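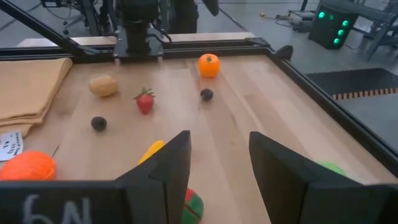 May, late evening

Shobha's play food came out again this afternoon and I am still not convinced by any of it. She wants the whole lot sorted by colour before the summer, in trays with a photo on the front, because she went on the Zevus course in Nandton and came home with a folder. The course cost £650. I have read the folder. As far as I can tell it says that children like to know where things go, and it says so on every page in a different typeface.

Started at 2, later than planned. I had to wait for Reginald to finish his phone call in the big room, and he takes his calls walking round the table, so there's no getting past him. Then I tipped a bagful out on the wooden top and spread it about to see what we'd got. Tangerine, strawberry, potato, the dark round ones. I put the potato well over to the side with the idea that it would be the start of a vegetable pile, and it stayed a pile of one for a good while, looking sorry for itself.

The trouble with sorting by colour is that food doesn't come in colours, or toy food doesn't. The strawberry is red with a leafy green cap. Shobha says red, obviously, it's a strawberry. Fine. Then there's the round red and green thing with the dark stripe, which I would call a watermelon and Anika calls a ball. If it's a ball it isn't food and doesn't go in a food tray at all. If it's a watermelon, is it red or green? Shobha looked it up in the folder. The folder suggests you "let the child lead". I said the child wasn't here and it was nearly three o'clock.

The tangerine is the only one that gave no bother. Bright orange, small green spot for the stem, nobody could take it for anything else. I quite like it. I'd have said orange and moved on, except that there's also the big orange ball with the rough surface, far too large to share a tray with a tangerine and with no claim to be a fruit that I can see. By the colour system they are neighbours. So a child who's looking for the tangerine to put in the shopping basket has to dig round a ball to find it. I put this to Shobha and she wrote it down, and when she writes a thing down that is generally the last of it.

Then the dark ones. There are two out on the table, purple going on black, and we had what I can only call a row. Anika says plums. I say they could be grapes if you don't mind about scale, and nobody who made this stuff minded about scale, when you look at the size of the strawberry. Clyde put his head in, was asked, said "olives" and went away again. Shobha wants the word printed under the photo on the tray so it does need to be settled. I suggested "dark fruit". She said that wasn't a word a three year old would use. I said I had yet to meet a three year old who read the tray.

I should be fair to her. It does look a mess when it's all in the bag, and last term there was that afternoon when the Prilesdale children tipped the lot down behind the radiator and we were fishing it out with a ruler until gone 5. A tray would have helped then. Or a lid. I have been saying lid for months.

My own view, for what it's worth in a diary, is that you sort by what it is. Fruit here, veg there, anything you can't name in a third place, and let them muddle it up, seeing as muddling it up is the game. When I watched them before Easter there wasn't one who wanted a red tray. They wanted a shop. The little one with the plaits sold me the same potato over and over, gave me the wrong change each time and was extremely stern about it. She didn't care what colour it was. (It's a pale brown. In Shobha's system brown goes in with yellow, "warm neutrals", I ask you. It's a potato.)

Used the tan cloth for the shop counter last time and meant to again, so I'd left it folded at the side of the table. Shobha wanted it put away while we sorted. I left it where it was. It was doing no harm, and I know what happens to cloths that are put away in this building. The blue check one was put away in the autumn. Verna claims she knows exactly where it is and has never once been able to produce it.

I did try her way, I want that written down. I moved everything yellow together, everything green together, and so on round the table, and stood back. It looked very nice. It looked like the front of the folder. Then I asked Anika to find me the makings of a fruit salad, as a test, and she went to every single pile, and she is a grown woman with a driving licence. Shobha said that was the point, it encourages them to search. An hour before she'd told us the point was that they'd know where everything was. I let it go, but I noticed Reginald noticing.

Tea at some stage, brought by Clyde, who still won't use the tray for the mugs. One custard cream left and it was broken.

After tea we washed a few. Shobha's folder has a page about this too and for once I've no quarrel with it, warm water and a bit of washing-up liquid, dry on a towel, same as I've been doing since before there was a folder. I don't believe in the special spray. Verna bought a bottle of it from Khamphan's on the parade and it smells like a swimming bath, and I can't see that the fruit is any cleaner afterwards. She says you can't see germs. True, but you can't see them gone either, and I'd want something better than the word of a label.

What I'd really like is to get rid of half of it. There must be more fruit in that cupboard than any corner shop would want and no bread at all, hardly anything to drink, nothing you could call a dinner. Everybody gives fruit. I suppose it looks wholesome in the shop when they're buying it. Then the children serve you a plate of tangerine with a potato on top and you have to say yum. I asked Shobha if the trays allowed for a sandwich and she said it would depend on the filling.

Reginald made the only useful remark of the day, which I'll give him as I don't often. He said why not try both, colour trays for one week and then my way, and see which one is still in order at home time. Shobha doesn't like it because the folder says to give it a full half term before you judge. That seems to me a handy thing for a folder to say. By the end of half term the £650 will have been forgotten and we'll all be so used to looking for potatoes among the lemons that it'll feel natural.

Still, she agreed to a week. We start with hers. I've promised not to make faces. Anika is to keep a note of what ends up where at the end of each session, and I've asked her to write down what she sees and leave out what she thinks, and she gave me a look, so I expect I'll be getting both.

Before I packed up I made the labels, since my writing is the neatest even if my heart's not in it. Red. Orange. Yellow. Green. Purple, though Clyde says those two are black and he'll say so to anyone who asks. I left the striped one out of it altogether and put it on the windowsill with the big orange ball, pending. Shobha came by and moved it to the red tray. I moved it back when she went for her coat. It was on the red tray again when I locked up, so she must have been quick.

Home by half past six. Beans on toast, the real sort. Back hurts from leaning over that table, it's a daft height, fine for the children and fine for Reginald sitting down and no good at all for anybody standing.

Must take: the lid from the old bread crock, to see if it fits the basket. Masking tape. The 9 trays from Verna's garage if she's really got 9, which I'll believe when I've carried them in. Ask her again about the blue check cloth.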